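Mug tree or shelf for a small counter?

trodlow53
Setting up a coffee and toast corner on a brown table, 2 feet deep. Toaster oven is staying. My question is whether a mug tree is worth the room or if I should put up a shelf.

plover_k
Shelf. Mug trees tip when you take a mug off one side, and the pegs collect dust. I had one for a year and gave it away.

sturkeo
Disagree. Mine has a wide base and has never gone over. I keep it at the back with the toaster oven to the right and a basket on the left for whatever needs eating – corn this week. Plates go in the middle. 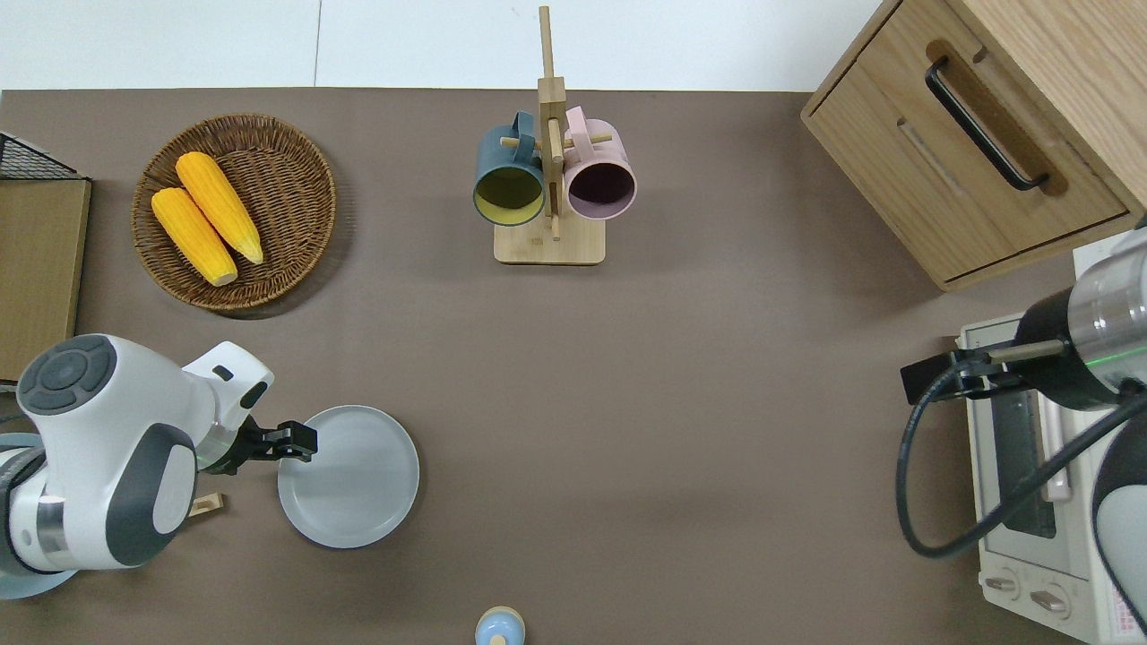
How many mugs can you hang on a small tree before it gets unsteady?
Four on most of them, two to a side, as long as they're regular size. Big soup mugs are too heavy.

trodlow53
Four would be enough. Do you move anything when the oven is on?

sturkeo
I pull the basket away and leave the door side clear. Check your manual for the gap it wants at the back and sides.

plover_k
Still say shelf. Mine was some 53 dollars with brackets and it holds mugs and plates both.

hettiarachchi
Depends if you rent. I can't drill here, so a tree it is – I put felt dots under the base and it stopped sliding.

trodlow53
I rent too. Going with the tree and I'll measure the table again tonight.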